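Joveck teaches household robots to open kitchen drawers using simulated practice

ONDSTEAD, 5/6/18 – Joveck, the home robotics research company based in Ondstead, is very pleased to share the first results from Bravach, a training method that lets a robot arm learn everyday kitchen jobs in a simulated home before it ever goes near a real one. After practising on 200 simulated kitchens, the Bravach system opened drawers it had never met before in 919 out of a possible thousand test attempts, and it did so with no extra tuning by hand between one kitchen and the next.

Anyone who has lived with a stubborn kitchen drawer will know that it is a fussier piece of furniture than it first seems. Handles come as knobs, cups, bars and little lips of wood. Some drawers run freely and some need a firm tug to get them going, and a good many sit right beside something else that a clumsy elbow would bump. People deal with all of this without giving it a thought, usually while talking to somebody or holding a wooden spoon, and it is exactly this easy, unfussy sort of skill that our team has been hoping to give to machines.

The usual way of teaching a robot a job like this has been to set up one kitchen in a laboratory and have the robot repeat the same movement there until it is reliable. The trouble comes when the robot is moved. A handle set slightly lower, or a drawer a little wider, can be enough to put it off completely. Bravach goes about things differently. Each practice kitchen is put together by computer, with its own cabinet sizes, wood finishes, handle shapes, drawer weights and lighting, and the robot is asked to manage in all of them. By the end of its training it has seen so much variety that one more unfamiliar cupboard is nothing much to worry about.

Each practice session is split into 2 stages. In the first, the robot works out where the handle is and brings its gripper up to it. In the second it pulls, and pays attention to how far the drawer has travelled and how hard it is having to work. An attempt counts as a success only if the drawer ends up open far enough for a person to reach in comfortably, and if nothing else in the kitchen has been knocked along the way. We were rather strict with ourselves about that second point, and quite a few attempts that would have looked perfectly good to a visitor were marked down as failures.

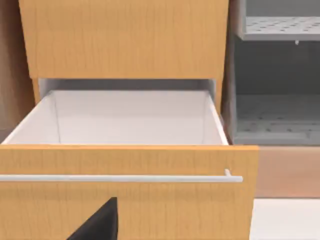 A Bravach practice kitchen in simulation, with the bar-handled drawer open and the tip of the gripper below the handle.

The part of the work we are most excited about is the way the robot learns from its own mistakes. Earlier systems tended to treat a failed attempt as wasted time and simply began again from the start. Bravach keeps hold of the failures and goes back to the moment just before things went wrong, so that the robot can try that one awkward second again from several slightly different positions. It is a bit like a music teacher asking a pupil to repeat the tricky bar instead of playing the whole piece through, and it has cut down the amount of practice needed by a very welcome margin. Under our old method, training a single skill to the same standard took 5 weeks of computer time. The same training is now finished in 2.

We should say something about the attempts that failed as well, as there is plenty to be learnt from them. Most involved handles fixed very close to the drawer front, where there was little room for the gripper to get behind. Others came from heavy drawers that the robot started to open and then let go of too early. There was also a small and rather puzzling group in which the robot approached a fixed panel in the same wood finish as the drawers and pulled away at that for a while. Our researchers are now adding many more cabinets with matching panels to the practice set, and early signs from this are encouraging.

All of the results announced today were measured in simulation, and we want to be quite plain about that. A simulated drawer slides on rules that somebody has written, while a real one may have crumbs in the runners or a tea towel caught at the back. The next stage of the project, which begins in June, will move the trained system on to a real robot arm at the Joveck test house in Ondstead. It will be tried first on drawers, with cupboard doors to follow once the team is happy with how things are going. We expect the score to drop when we make that move, and part of the purpose of the coming trial is to find out by how much and why.

The kitchens themselves were built with the help of Ho, the Ondstead design studio, whose staff know a great deal about how real kitchens are laid out and how people wear them in over the years. Their advice shaped many small details that an engineer might well have missed – how far a drawer is normally pulled out, for instance, or how much space there tends to be between one cabinet and the next. We are very grateful to them for their patience, and for the many long afternoons they spent going over hinge positions with us.

Joveck began work on Bravach with one aim in mind, which was to make robots that could be useful to people who find bending, reaching and pulling difficult at home. A drawer may sound like a modest place to begin, but so much of daily life is kept inside one. Cutlery, medicines, clean clothes and reading glasses all tend to live behind a handle of some sort, and a helper that can't get to them is not going to be a great deal of help. Conversations with home care workers in and near Ondstead convinced us early on that opening things should come before carrying things, and we have kept to that order ever since.

A full written account of the method, including the test rules and a complete list of the failed attempts grouped by cause, will be available from Joveck on request. The company also plans to share the practice kitchens with university groups and other research teams who would like to test their own methods against the same drawers. Teams wishing to take part are warmly invited to get in touch, and those working on cupboard doors and sliding trays would be especially welcome.

About Joveck

Joveck is a research company in Ondstead working on robots for ordinary homes. Its work covers simulated training, safe movement near people, and the handling of everyday household furniture. Bravach is its first published training method.

Press enquiries, interview requests and requests for the written account should be sent to the Joveck press office in Ondstead.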